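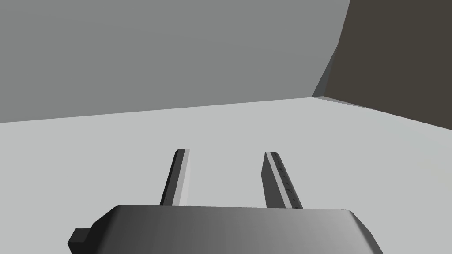 November, quarter past eleven at night, should be asleep

Back from Stirardale with sore feet. Long day in the sim again, no real hardware till the Zillorari lot sign the loan papers. Padmavathi Gounder wants an answer by the end of the month: can the arm do any of the back-of-shop jobs, yes or no. Told her "some, badly". She wrote it down word for word, which I regret.

Ran 600 tries at folding tea towels. 70 I'd call a fold. The rest, a sort of scrunch. My gran would have sent it out of the kitchen. Stacking tubs much better, it likes tubs. Anything with a hard edge and it's happy. Anything floppy and it goes to bits, and so do I by teatime.

Tomorrow: start the shelf job from scratch, bare room, then one tin, then two. Must remeber to turn the friction down first, I had it set like glue last week and got very pleased with myself over nothing.

P. asked over lunch if I'd have one at home. Said no. Then thought about it all the way back on the bus. Would I? For the bins, yes. For the washing up, if it didn't break the blue bowl. But 2695 quid for the arm alone, before the gripper, and it'd need me stood behind it the whole time saying left a bit. I could do the dishes in that. I could do them twice.

And yet. Three years ago it couldn't pick up a sponge. Now it gets the sponge most goes and only sometimes wipes the wall with it. So I don't know. Ask me again when I'm old and can't reach the top cupboard.

The Echevarría people say theirs loads a dishwasher. Would like to see that with someone else's dishwasher. Ikeck have gone quiet, no reply to my email, chase them.

Also: bread, stamps, ring Mum back. 30 minutes on the phone to the boiler man and he still cant come till after lunch. No machine for that either.

Bed. Left the long run going overnight, not going to look at it till I've had a coffee.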